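Chapter 8
Rooms for Sleeping 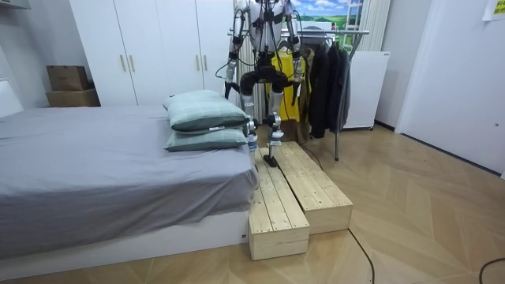 What This Chapter Covers

Earlier chapters dealt with the parts of a dwelling that are shared: the entry, the kitchen, and the places where people eat and sit together. This chapter turns to the bedroom. It looks at how a separate room for sleeping became common, how the room is placed within the plan of a house, and how light, air, sound, and storage affect its use. The final sections apply these ideas to the two row houses in Mirnlow that were introduced in Chapter 3.

After reading this chapter, you should be able to:
explain why many older houses had no room used only for sleeping
compare the position of bedrooms in a single-story and a two-story plan
sketch a bedroom with clear paths to the bed, the closet, and the door
suggest changes to a bedroom that is too bright, too noisy, or too warm

Words to Know

alcove bed
circulation
cross ventilation
egress
party wall
sleeping porch
through room

A Room of Its Own

The bedroom as most readers know it is fairly recent. For much of history, ordinary households slept in the same room where they cooked, worked, and received visitors. Bedding was rolled up or pushed against a wall in the morning. In cold places people slept near the fire, and several members of a family often shared one bed. A person who wanted to be alone went outdoors.

Wealthy households had rooms set aside for sleeping much earlier, but these were not private in the present sense. Many were through rooms, meaning that a person had to walk across one to get to the next. Servants and relatives passed by at all hours. Heavy curtains around the bed kept out drafts and also gave the sleeper some privacy in a room that offered little.

The hallway changed this. Once rooms could open off a passage, each one could be entered without crossing another, and a door could be kept shut. Hallways take up floor area and cost money to build, so they appeared first in larger houses and reached smaller ones slowly. In the older part of Mirnlow, many of the workers' houses still have an upstairs back room that can be reached only through the front one. Families usually gave the front room to the parents or, in some cases, to a lodger who left early for work.

In other places the alcove bed served the same purpose without a hallway. An alcove bed is built into a recess in the wall and closed off by a curtain or a pair of doors. The farmhouses of the Wuisan valley have alcove beds along the wall behind the stove. The recess held warmth through the night, and the main room could be used by others while someone slept. The drawback was stale air. Later owners often cut small openings above the doors, and some removed the doors altogether.

Placing Bedrooms in the Plan

Designers often speak of the quiet side and the active side of a house. The kitchen, dining area, and living area make up the active side. Bedrooms and at least one bathroom make up the quiet side. In a single-story house the two sides are commonly separated by a hall or by a row of closets. In a two-story house the floor itself does the separating, with bedrooms above and shared rooms below.

Neither arrangement is right for every household. Upstairs bedrooms are farther from street noise and can be left with the windows open more comfortably. They are also warmer in summer, and they require everyone who sleeps there to climb stairs every day. A person with a knee injury may find that an upstairs bedroom cannot be used at all for several weeks. For this reason many designers try to include one room on the ground floor that could hold a bed if needed, even if it is first used as a study.

Changes of level inside a bedroom deserve the same care. A raised sleeping area can make a large room feel divided into parts, and the space under it can hold drawers. A step that is crossed in the dark, however, must be easy to find with the foot. The edge should be well marked, and a light switch should be within reach of the bed.

Circulation Inside the Room

Circulation means the paths people take through a space. In a bedroom the main paths run from the door to the bed, from the bed to the closet, and from the bed to the bathroom. The bed is nearly always the largest object, so its position decides where these paths can go.

Begin a bedroom sketch with the fixed parts: walls, windows, doors, closet, and any heating unit. Draw the swing of each door as a quarter circle. Next, place the bed. A bed shared by two people needs a path along both long sides, or one sleeper will have to climb over the other. A single bed can be set with one long side against a wall, which leaves more open floor but makes the bed harder to make.

Then draw the smaller pieces with their drawers pulled out. Students often leave this out, and the finished room has a dresser that cannot be opened while the closet door is open. A path that is wide enough on paper may also shrink in use. Shoes, laundry, and bags tend to collect at the foot of the bed, and a good plan leaves some room for them.

At least one window in a bedroom should also be usable for egress, or escape in an emergency. Local codes set the size of the opening and its height above the floor. Tall furniture should not be placed in front of it.

Light, Air, and Sound

A window that faces east brings in early light. Some people welcome this, and others sleep badly because of it. A west window lets in late sun, so the room may still be hot at bedtime. Shades fitted close to the glass block more light than curtains hung in front of the trim, and the two can be used together.

Cross ventilation requires openings on more than one side of a room, or a window on one side and an open door on the other. The sleeping porch was an early answer to hot nights. In the coastal town of Hisau, houses built before electric fans often had a screened porch off the upstairs hall, where the whole family moved its bedding in June. Many of these porches have been glassed in and are now used as small bedrooms or sewing rooms.

Sound is harder to control than light. It passes through gaps under doors, through back-to-back outlets, and through a party wall, the wall shared by two attached houses. A closet full of clothes placed along a party wall reduces the noise that reaches the sleeper. So does a bookcase, if it is well filled. Rugs soften footsteps for the people in the room below.

Case Study: Two Houses in Mirnlow

The row houses from Chapter 3 have the same outside dimensions and stand on the same street. The first kept its original through room upstairs. The second was altered to add a narrow hall, which made both bedrooms smaller but gave each its own door. Floor plans for both appear at the end of the chapter, along with a plan of an apartment in the Clanisora building, where 34 units share a single courtyard.

Before you study the plans, draw the room you sleep in from memory. Mark the door, the windows, the bed, and the paths you use most. Keep the drawing, as you will need it for the first activity.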